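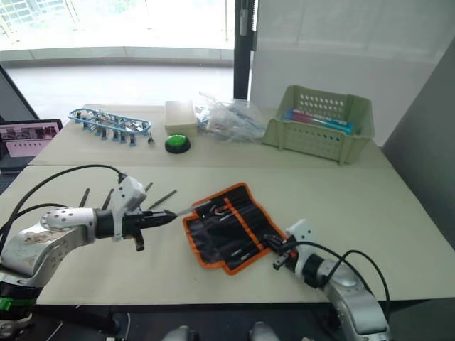
Support Request 538: Export sales missing from quarterly revenue report

Status: Resolved
Priority: High
Product: Nollow Financial Reporting
Customer: Nestmont Windows and Doors, Tetdale
Opened by: Kenta Ogura, Group Accounts
Assigned to: Haruto Noguchi, Application Support

Summary of issue
The customer reports that the quarterly revenue report understates export sales. The sales ledger contains 359 posted export invoices for the quarter. The report includes 254. Domestic sales agree with the ledger. The figures are required for the board papers, which close on Thursday at 4:00 pm.

Steps already taken by customer
Report run again with cached data cleared. Period dates checked against the financial calendar. User permissions confirmed with the system administrator. No change in the result.

Application Support, 9:20 am
Request acknowledged. Please supply the report parameters and a ledger extract showing invoice number, customer code, sales region and posting date. Please do not repost or amend any invoices while the matter is under investigation.

Customer, 10:05 am
Extract attached. We note that every missing invoice belongs to an account transferred from the former Yoshida distribution ledger in October.

Application Support, 11:40 am
The extract has been reviewed. The transferred accounts retain their previous region codes, five of which are not mapped to the Export category in the reporting centre. Invoices carrying an unmapped code are excluded without a warning. Ledger balances are not affected.

Recommended action
1. Open Reporting Setup and select Region Mapping.
2. Assign the five unmapped codes to Export.
3. Save the mapping and rebuild the summary tables for the quarter.
4. Run the report and reconcile the invoice count to the ledger.

Customer, 2:15 pm
Mapping amended and authorised by the Financial Controller. The report now includes all 359 invoices and the total agrees with the ledger. Please advise whether earlier quarters require the same treatment.

Application Support, 2:50 pm
Earlier quarters do not require a rebuild, as the accounts were not held in the Nestmont ledger before the transfer. A request for a warning on unmapped region codes has been lodged with the product team. Ticket closed with the customer's agreement.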